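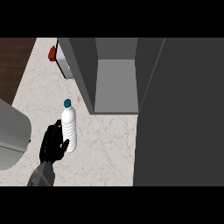 Gripper trials in the simulated kitchen

Wed 15 May
By the Cleradlow bench team

The black hand coming in at the lower left of the ribbed water bottle. The marble counter and the open cabinet behind are part of the Cudis kitchen, which we use for all our rendered tests.

We are comparing two hands on the same arm model: the jointed Prunadar and the plain two-jaw Van Damme. Each gets 800 attempts per object, with a limit of 15 seconds per attempt. Object positions are shuffled between attempts and both hands get the same list of positions. The arm controller and its speed settings stay the same throughout.

A grasp counts if the object is lifted clear of the counter and held until the timer stops. Knocking it over ends the attempt. Bottles come first, then the softer shapes. We will put up the scores for both hands in July, along with the settings files.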